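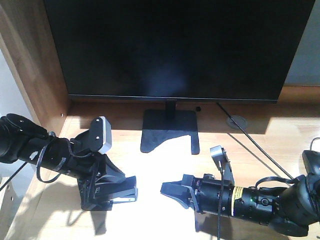

3.2 Desk surfaces and daylight

The second group of records covers desks used in rooms with direct sun. We took 64 desks across two sites, Gimcombe and Tokmont, and noted for each what stood on it, how the cables were run and where the light fell during the working day. Xiuying Dong did the coding for both sites, using the sheet set out in Section 2.

Fixed items varied little. A screen on a central stand was the usual arrangement, and the area behind and beside the stand was seldom used for work. Small objects tended to be left there and stayed there between visits. Cable grommets were present on 40 of the desks, but a grommet did not mean that cables went through it. In Figure 2a the screen cable runs across the light wooden top and passes near the grommet on its way to the right. We coded such cases as "surface run".

Sunlight was coded by band. The desk in Figure 2a is lit across its middle and lower parts, with a band of shadow behind the base of the stand, and was entered as "front lit". Ofori's earlier scheme has a single value for the whole desk and would not separate the two zones — a difference that matters where people choose their working area by glare.

Walls were recorded only where they could be seen from the desk. We noted colour and anything hung on them, following Podberg. 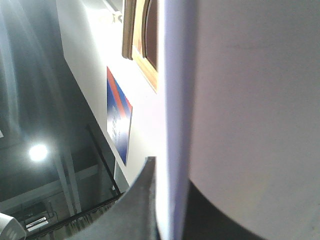 Figure 2b. White wall with part of a honey-brown wooden frame, beyond a pale cylindrical object at close range.

Hung items were entered by material and finish, and partly hidden ones were kept in the count.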